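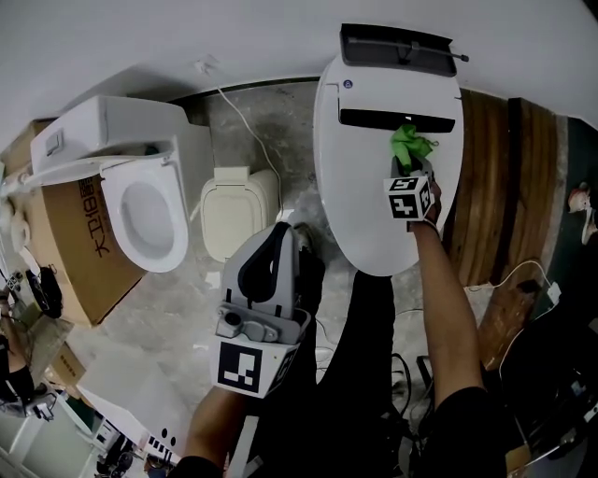 Figure 3. Wiping the lid of a toilet with a green cloth.

4.2 Access to night shelters in Ornside

The second group of interviews was made in June with people who had asked for a bed at one of the night shelters in Ornside. In total 86 persons agreed to speak with us, and 32 of them had been refused at least once in the previous winter. The most frequent ground for refusal was the local connection rule. Under this rule the applicant must show that he or she has lived in the district for a certain period, and a person who sleeps outside has few papers that can prove it.

Cabrera and Mercado found a similar problem in Tranov, where letters from day centers are accepted as proof of residence. In Ornside such letters are accepted by the Dumlao shelter only. The other shelters ask for a rental contract or a bill, and several respondents had lost these documents when they were evicted.

We also asked about the condition of the buildings. Shared toilets and showers were mentioned often, mainly by women, and some respondents preferred to stay outside when the washing rooms were dirty. This matter is discussed again in Section 5, together with the staff interviews.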